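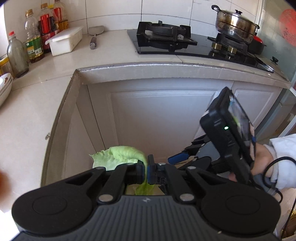 Figure 5-1. Lettuce leaf, ruffled edge and paler stem section.

5.3 Adding leafy and fibrous scraps to the Gratthorpe worm farm

Before you start, check that the bedding tray has been in place for at least five days and that the drain tap is closed. Do not feed the farm during the settling period.

1. Lift the lid and fold back the cover mat.
2. Weigh out 300 g of scraps. This is the maximum for a single feed in the first two months.
3. Tear large leaves by hand. Thick stems break down more slowly than leaf and should be cut short.
4. Bury the scraps in one corner of the tray, under 5 cm of bedding.
5. Replace the mat and lid. Note the corner used on the feed chart (part no. 2432).
6. At the next feed, move clockwise to the next corner.

NOTE: If more than half of the last feed is still recognisable, skip a feed - do not remove the old scraps.

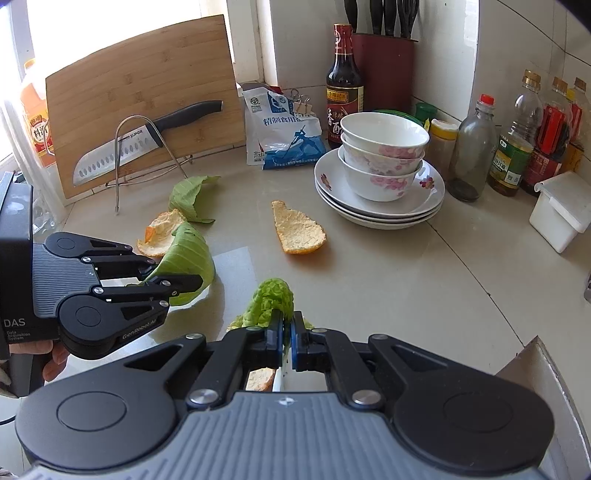
Figure 5-2. Crinkled green leaf with pale stem. Orange peel partly visible beside the stem.

CAUTION: Citrus peel, onion and garlic make the bedding acidic. Keep them out of the tray and place them in your council green bin or a hot compost heap.

7. If citrus has been added by mistake, pick it out and sprinkle one level scoop of garden lime over the bedding.
8. Open the drain tap once a week and dilute the liquid to the colour of weak tea before use.

Replacement mats for Model 503 are stocked at the Asville depot. For trays bought before April, see Section 7.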